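How to Set Up a Coffee Table for a Small Event

These steps cover a self-serve coffee table for a meeting, open house or school evening of up to 30 people. You need one long table, a power outlet you can reach without crossing a walkway, and an hour before the doors open.

1. Work out how much to brew

Plan on one cup per person for a morning event, and a little less after lunch. An eight-ounce pour is plenty. For 30 guests that comes to 240 ounces, or just under two gallons. If your urn holds less, brew the second batch ahead and keep it in an insulated server.

Fill the urn with cold water to the line before you put the basket in. Grind for drip is fine in most urns. Ours is an old Hodell, and it clogs on anything finer.

2. Start the urn early

A full urn can take close to an hour. Plug it straight into the wall and keep it off any power strip. Check the lid is locked and the spout is shut. Put a folded towel under the spout and a small tray on top of that.

3. Choose your cups

Paper is simplest if there is no sink nearby. Buy two sizes only if you are serving tea as well, and check that the lids fit both. Thin cups get too hot to hold, so put out sleeves or let people double them up. Set cups out in short stacks. Tall ones fall over as soon as someone pulls from the middle. 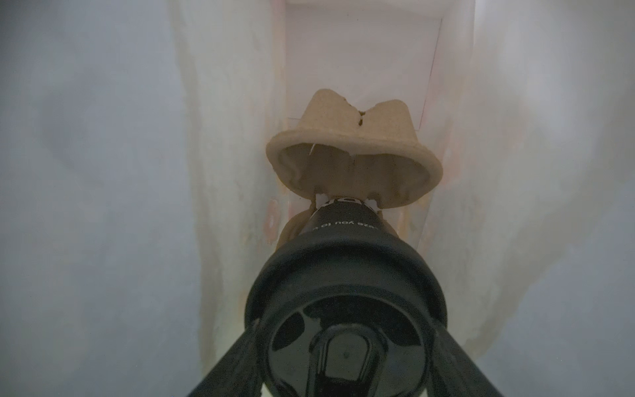
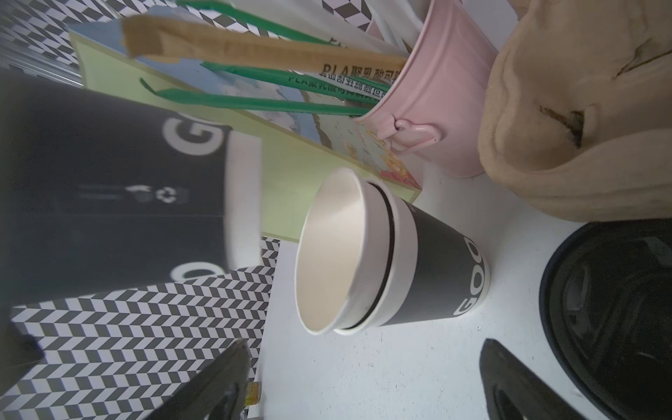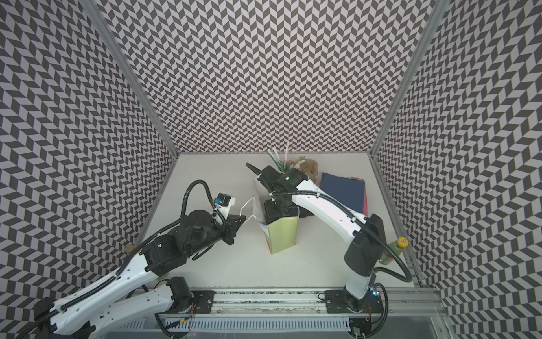

4. Lay the table in order

People move along a table in one direction, usually from the door. Follow that line: cups first, then the urn, then milk and sugar, then stirrers, napkins and lids. Leave a couple of feet between the urn and the milk. Randa Karaki, who taught me this layout, also pulls the table away from the wall so guests can use both sides. That works well with two urns and badly with one.

Milk goes in a small pitcher, refilled from the fridge. Don't leave it out for more than two hours. Label the non-dairy one on the side and on the handle.

5. Put the trash where people finish

Most cups get dropped near the exit – not near the urn. Put one bin there and a smaller one at the end of the table for stirrers and sugar packets. Ask your hauler before you put paper cups in with recycling. Many won't take the coated kind.

6. Clean up

Unplug the urn and let it cool with the lid on for 30 minutes. Empty what is left into a sink, rinse the basket, and wipe the inside with a soft cloth. Dry the urn fully before storing it with the lid off. Every few months, run it once with equal parts white vinegar and water, then twice with plain water.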